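We use cookies to improve this site. Accept | Manage settings

Week 4: Early declarations
Notes by Liesl Danzer

Treat any claim of victory made before the count closes as campaigning. In the Busorska mayoral race, Pirmin Prantl claimed a win when he led by 49 votes – with 1,248 postal ballots still unopened.

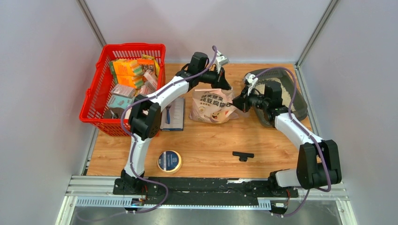 Reading the exit poll

The Tunden poll asked 300 people. Who refused to answer? The report doesn't say, and I wouldn't trust its margin until it does. Read Kolev on turnout before the seminar.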